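Bag or basket: keeping small toys in a shared playroom
Speaker notes, Drosdale play workers' day, Mon 16 March
Length of talk: 18 minutes, then questions

Slide 1. Title

Wait until the people at the back have found chairs. Say good morning and thank them for coming to the small room when the big room has coffee.

I work in the playroom at Takard. We lend toys to families and we also have open play in the same room, so every toy must live in two ways. It must be easy to take home and it must be easy to find on the floor. Today I will speak only about small things: balls, plush toys, toy food, all the things that go under a radiator. For puzzles and board games there is another talk in the afternoon at Rotich, and it is better than what I could tell you.

Slide 2. What we had before

We had deep boxes with lids. I chose them myself, so I may complain about them. The lids were not clear. A child who wanted one ball turned over the whole box, and an adult who was looking for one ball did the same thing. We own 300 small toys, and in those years I think I knew where half of them were.

(Ask: who has boxes with lids? Let them raise hands. Do not comment on the hands.)

Slide 3. The clear bag

We changed to clear bags with a zip seal for everything that goes out on loan. One bag is one loan. The family signs for the bag and not for each toy, and when the bag comes back I can look through the plastic before I open it.

Go slowly here and let them look at the slide.
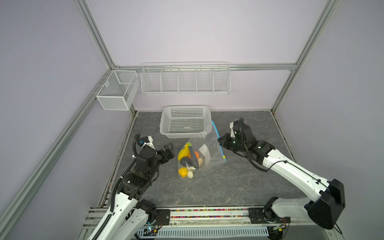 Slide 3: A clear zip-top bag with a yellow plush toy and balls inside. Behind it, a white basket with nothing in it.

Points to make:

The label is a white card and it is in the bag together with the toys. Before, we put stickers on the outside. They came off in the families' kitchens and then we found them on shoes. A card inside stays with the toys. The only problem is that it slides behind something, so please put the card in last and turn it to face out.

Mix soft and round. A bag with only balls rolls off every shelf. When there is a plush toy between the balls, the bag lies still and it can be stacked, a little. I do not stack more than three.

The seal has two colors, blue and yellow. With our youngest visitors I say "the blue road", and they push a finger along it. Many of them cannot close it alone, but they like to try, so plan time for this.

Do not fill to the top. If you need to press the toys down to close the bag, take out one toy. I say this to every new colleague, and I have also broken this rule in July, when everybody wants to borrow before the holidays.

Somebody will ask about the price. We bought 175 bags from Zotel in one order and we are still using them. I do not have the invoice with me. I can send it if you write your address on the sheet near the door.

Safety: plastic bags and small children. Say this clearly, also if nobody asks. Our bags are opened and closed with an adult next to the child. When they are not in use they go in the high cupboard. They are never a toy.

Slide 4. The basket

For open play we do not use bags at all. Children do not want to ask an adult to open something each time. For this we have white plastic baskets with small square holes in the sides. The holes let the air in after washing, and you can see a bit of color from the side. From above you see everything.

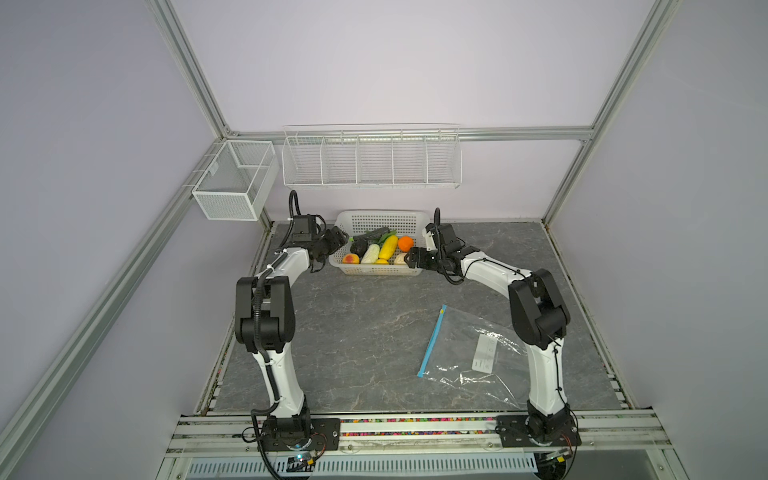 Slide 4: The basket with toy fruit and vegetables – two ears of corn, an eggplant, a peach, an orange and more. A clear bag lies flat on the table at the right.

Points to make:

The basket has one subject. Food is with food. I do not sort the fruit from the vegetables, because my colleagues and I could not agree where the corn belongs, and the children did not care.

Long things such as the cucumber can go along the back edge. Small things go down between the big ones by themselves. The lemon is always the last that people find, so when you check the basket, start with the lemon.

Leave some room. I like when a hand can go in without pushing anything out. Our rule for the end of the day is that the basket is tidy when nothing is hanging over the side. It does not have to be pretty.

If somebody asks about the wire shelf with five compartments on the wall: it is good for light things, one kind in each. It is not good for small balls if the gaps between the wires are wide. Measure first. I did not measure, at home, and I bought it twice.

Slide 5. From basket to bag

Explain how we move toys between the two. When a family wants to borrow the toy food, we put a flat bag on the table next to the basket, and the child chooses. One piece at a time, big ones first. The eggplant goes in before the potato. We write the card while the child is choosing, so it takes seven minutes for most families, more if there are brothers and sisters.

When the toys come back: look through the bag, wash, dry with the seal open, back in the basket. The bag is wiped inside with a cloth and laid flat. Do not fold it. A folded bag gets a white line in the plastic, and after some time it opens exactly at this line.

Slide 6. Questions

If there is time, show how to write the card. Pens are in my coat, left pocket. The room must be free for the next speaker, so take the basket from the table before you begin to talk with people.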